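About the Briment Lab

Briment is the research group of Gundico, a company that makes handling equipment for small packing and assembly shops. We work on one subject, which is getting two robot arms to share a job without a person writing out every movement beforehand. The group has five people and takes up the back half of the second floor.

How we started

Gundico used to sell a two-arm cell called Mallet. Customers liked it, but setting it up for a new part took an engineer most of a week, and when the part changed the work had to be done again. Delyth Parri ran the service desk then and kept a list of the reasons people called. Most calls came down to the handoff, the moment when one arm gives a part to the other. If the two grippers were a little out of line, the part twisted or dropped, and the cell stopped.

Delyth took the list to the owners and asked for a room, two arms and one programmer. The programmer was Kaan Güneş, who is still with us and now leads the software work.

What we study

Our method is called Clirnix. A person guides both arms through a task by hand, several times over, starting from slightly different places each time. The software keeps the position of each joint and the opening of each gripper. From those recordings it learns how the two arms should move in relation to each other, and it uses that to choose the next small movement when the arms run without a guide.

The part that took us longest was deciding what to record. At first we stored the position of each gripper measured from its own base. This worked until somebody moved one of the bases, even slightly, and then every recording was wrong by the same amount. Now we store the position of one gripper as measured from the other. The bases still have to be fixed down firmly, but the recordings can be used again after a move.

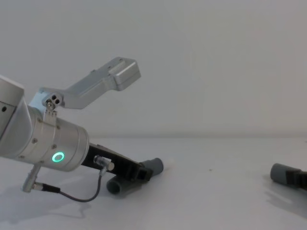 We also changed how we pick recordings. In the early months we kept everything, including runs where the person hesitated or went back for a second try. Yolanda Usuga went through them by hand and sorted out the ones with long pauses. Training on the cleaner set gave smoother motion, but the arms got worse at recovering from a bad grip. So we put some of the second tries back in, starting from the moment the person begins the correction, and left the pauses out. That is how we still do it.

What we have found

Our main test is a handoff of a short plastic sleeve from the left arm to the right, followed by placing it in a holder. With 75 recordings the arms could finish the task when the sleeve started close to where it had been in training, and often failed when it didn't. With 172 recordings, taken over a wider area of the table, they handled starting places that the smaller set could not.

We can't say how much of this came from having more recordings and how much from covering more of the table. Meirion Probert is running a comparison in which the number stays the same and only the area changes. The work is slow, as each set has to be recorded fresh.

Some things do not work yet. Soft parts are a problem, and so are parts that look the same from both ends but aren't. The method has no good way of knowing that a part has slipped inside the grip if the gripper opening stays the same. We have tried reading the motor current for this and got mixed results - it helps with heavy parts and does very little with light ones.

The people

Delyth Parri heads the group and decides which tasks we take on.

Kaan Güneş writes and looks after the Clirnix software.

Yolanda Usuga is in charge of recordings, which includes training new people to guide the arms.

Meirion Probert plans the tests and keeps the results.

Divina Sarmiento builds the fixtures, mounts and brackets, and does the cabling. She came to us from the Mallet production line and still goes back there when they are short of hands.

Working with us

We take two students each year, for placements that begin in August. Students spend their first weeks guiding the arms and checking recordings before they choose a question of their own. You don't need to have used a robot before, but you should be comfortable reading other people's code and writing down what you did.

Companies with a handoff problem can send us a sample part and a short note on how it is handled now. We look at new parts on Friday mornings and reply to everyone, including when the answer is that we can't help. We do not sell Clirnix. Questions about Mallet cells already in use should go to the Gundico service desk.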